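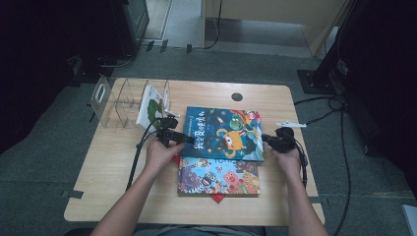

Attachment 1. Blue picture book on the reading table.

Ticket 1874
Opened: Tuesday, December 2, 2025
Site: Dorna Children's Library, Mullard Street branch
Product: Granex Catalog, desktop client
Priority: High
Status: Resolved, watching

Problem
Chinese titles print as empty boxes on spine labels. English titles fine. Same records look right on screen in the catalog, right in the public search, wrong on paper. Printer is the Mertens label printer at the front desk. Started after the client update this morning, was OK last night. We have 716 Chinese picture books to relabel before the weekend so this is kind of urgent.

Already tried: printer off and on, PC off and on, new roll of labels, different USB port. No change.

Support reply 1
Thanks. Please send:
- client version (Help, then About)
- which label template
- does Print Preview show the characters or the boxes
- does it happen with just one title or all of them

Site reply
Version, can't find it, the About window opens blank. Template is "Spine small". Preview shows boxes too. All Chinese titles, plus one Korean. Accented letters in the Spanish books are OK.

Also one thing I forgot, long titles now get chopped at the end. Didn't do that before. May be separate. 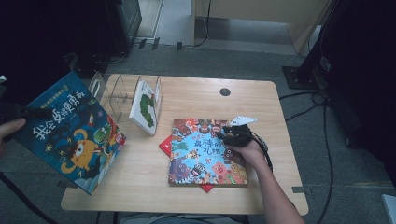

Attachment 2. 最棒的礼物, light blue cover, with the red book under it.

Support reply 2
Boxes in preview means it's not the printer. Label template is calling a font that has no Chinese characters in it. Update probably reset the templates to factory, that would explain the chopped titles as well (factory setting has shrink to fit turned off).

Try this:
1. Close Granex on all desks.
2. Open Label Designer, Templates, Spine small.
3. Click the title field. Font box, tell me what it says before you change anything.
4. Change it to one of the fonts marked CJK in the list.
5. Tick Shrink to fit.
6. Save under a NEW name. Not Spine small, the next update will overwrite it again.

Site reply
Font box said Default. Changed to the first CJK one. Preview is good now!! Printed 最棒的礼物 and it came out right, full title, nothing chopped.

But batch printing still gives boxes. Single label good, batch bad. Ran a batch of 5, all boxes.

Support reply 3
Batch keeps its own template setting. Go to Batch, Options, Template and pick your new one. It wont pick it up by itself. Then clear the old queue or the jobs already in there will print with the old font.

Site reply
That was it. Queue had almost 1000 labels stuck in it from the morning, glad we didnt just hit resume. Cleared. Second batch of 5 printed OK, Korean one included. Doing the rest after closing.

About window still blank btw.

Support reply 4
Good. Blank About window logged seperately, doesn't affect printing. Leaving this ticket open until the full batch is through. If boxes come back, check the template name in Batch first, then reply here with a screenshot of the Options page.

Internal note
Template reset on update. Same thing was reported by another site in July, marked fixed, clearly not. Reopened with dev. Add the batch template step to the help page, it's missing there.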